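Sat 4 October. Workshop, ball bench

Tally of the player-of-the-year ballots for the Feldale league, second go. 411 ballots in, 9 spoiled (two names in the first box, Stonthorpe lot again). Counter script still gives last season's weighting, so redid the top 12 by hand. Keeper from Dalter ahead, striker second. Didnt trust it, ran it again, same.

Tie for fourth. Rules sheet says most first-place votes, but doesnt say what if those are level too. Ask Zewditu.

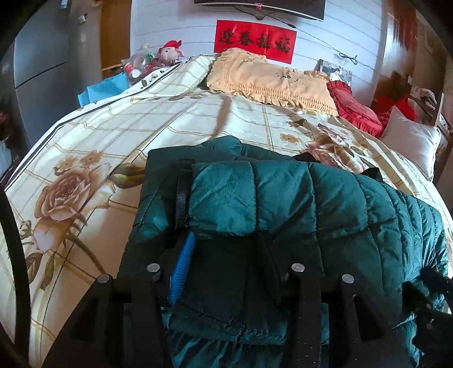
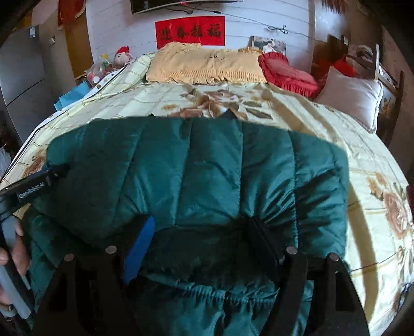
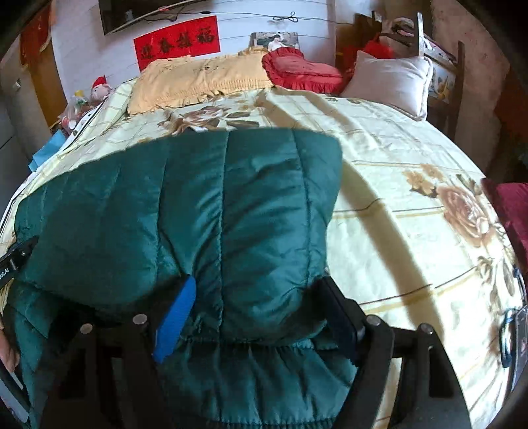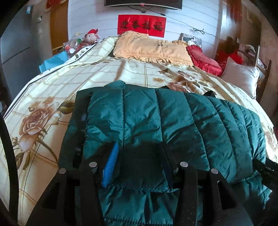
Quilted jacket on the bed, all four.

Man-lok Ko thinks the tie should just stand and both get a certificate, as the league did with the golden boot, and that a playoff vote in December would only drag in people who never saw either of them play. Fair. Left it as a tie for now, marked in pencil.

Trophy base: old plate off, 60 grit then finer, glue still tacky at the back corner. Engraver needs spelling of names by teh end of the week. Script weighting to fix before next count, Yi-chun has the file.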